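Tuesday, September

Third try with the Bagheri hardwax oil. The sheet says full cure in 10 days and I don't buy it. The test offcut from the first batch has had longer than that and still takes a thumbnail mark near the end grain. Kristine Rivera says I put it on too thick. Maybe – but I weighed the can before and after this time, and I'm under what they recommend.

Sanded the new offcuts to 102 strokes a side, same block, same paper. Silly number, but it's what I did last time and I want to compare.

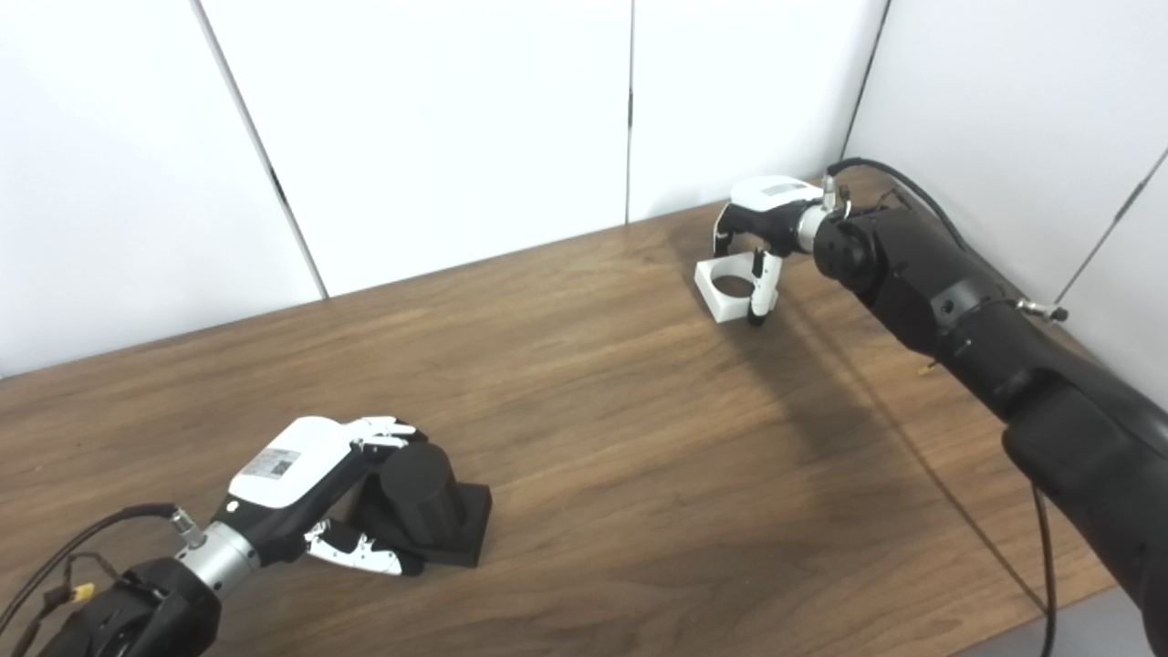

Brown tabletop against the white panels.

Zolimico claims their oil needs one coat. Every oil claims that. Ordered the small tin anyway, batch 314, and will run it next to the Bagheri on the same board with tape down the middle. Coffee, water and vinegar spots, left overnight, no peeking.

Kristine wants a Vaddale strip in as well. Fine, but I'm not paying for it.

To do: find the good scale. Label the rags. Ask Bagheri what they mean by "cure", in writing this time.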